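Workshop notebook, boat shed side
2020-07-01

Came in early to get the outboard off the skiff before the heat, and of course the stand was still holding up Brock's old two-stroke, so I spent the first hour shuffling engines instead of working on one. Fine. It gave me time to read the letter from the town about the launch ramp, which somebody had tacked up over the parts washer.

Short version for anyone who hasn't seen it: the ramp at Robichaud stays open to us this season, the floating dock goes back in on the same pilings, and we're supposed to fix the winch ourselves. They'll pay for cable. They won't pay for labor (ha).
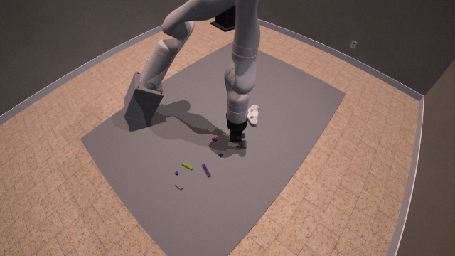
Entry by Zachary Melnyk
Workshop notebook, shared copy

So, the winch. I pulled the cover and the drum looks better than I had any right to expect. Surface rust, some old grease that had turned to something like candle wax, one pawl spring gone soft. The gears are good! I cleaned up the teeth with a brass brush and a lot of kerosene and I can't find a chip anywhere. The pawl itself is rounded over on the nose, and that's why the thing has been slipping a click every time somebody hauls a heavy boat. I can build it up with weld and file it back, or we can order a new one from Prarkon. Their price with shipping is 186 dollars, and I nearly fell off the stool. Weld it is, unless somebody talks me out of it.

Cable: the old one has broken strands about an arm's length from the hook, right where it bends over the roller. Don't use it. I hung a rag on the handle so people will ask first. If you're reading this and you took the rag off, put it back please.

Then on to the skiff, finally. Lower unit came off without a fight, which made me suspicious. Drained the gear oil into a clean pan and it was gray and milky, so there's water getting in somewhere. I put the hand pump on it and it held pressure with the shaft still, then dropped as soon as I turned the prop by hand. So prop shaft seal. There was fishing line wound in behind the thrust washer, a nice tight little doughnut of it, and I'd bet lunch that's what cut the seal lip. Picked it all out with a dental hook. The shaft has a faint groove where the old seal rode, but my fingernail barely catches on it. I'll set the new seal a hair shallower so the lip lands on fresh metal.
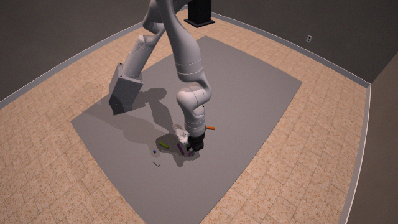 Brock Hiebert wrote in the margin that I should do both seals while it's apart, the drive shaft one too, and not be cheap about it. He's right. I only had the one kit from Olow on the shelf, so that's another order and the skiff sits a while longer. I greased everything, bagged the hardware and wrote on the bag this time. (Last October I didn't write on the bag. We all remember how that went.)

While I was waiting on a call back about the seals I went through the hour log for the committee boat. The meter read 2267 when we launched her and it's at 2280 now, so she's hardly been used and there's no excuse for how the plugs look. Black and sooty, all of them. Too much idling at the start line, I think, with the choke left half on. I put in a fresh set and ran her in the barrel for a bit at a fast idle. Smoother. Still a little stumble when you crack the throttle. I want to look at the carb linkage before anybody starts buying parts, it's got a plastic bushing in there that I don't trust.

Also tried the new fuel line from Brukeck. Stiff stuff! I had to soak the ends in hot water to get them over the barbs. Clamps are on but I'd like someone else to tug on them before she goes out, I was tired by then and my hands were slick.
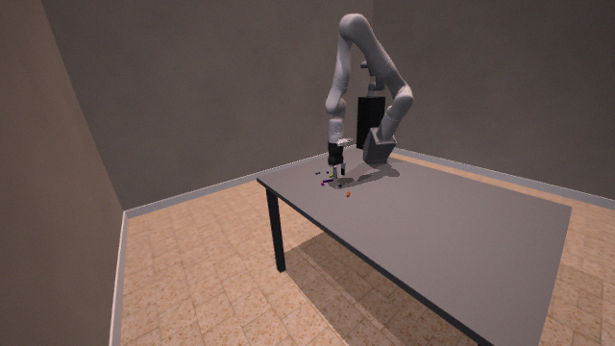
Welding the pawl is fine but harden it afterwards or you'll be filing it again by fall, and file it with the ratchet wheel sitting next to you so the angle matches. I did mine by eye once and it walked off the tooth under load. Brock

OK, point taken, I'll harden it. I've got the old coffee can of oil for the quench and I can do it outside by the hose. The wheel unbolts easily enough, so I'll bring it over to the bench.

Left to do:
Seal kits, 2 of them, same part number for the prop shaft end, check the drive shaft one against the book
Measure the old winch cable before it goes in the scrap, hook to drum
Linkage bushing on the committee boat
Somebody please return the long 10 mm socket, I've been using the short one with an extension and it's making me crazy

Barrel is drained and tipped over. Kerosene is back in the metal cabinet.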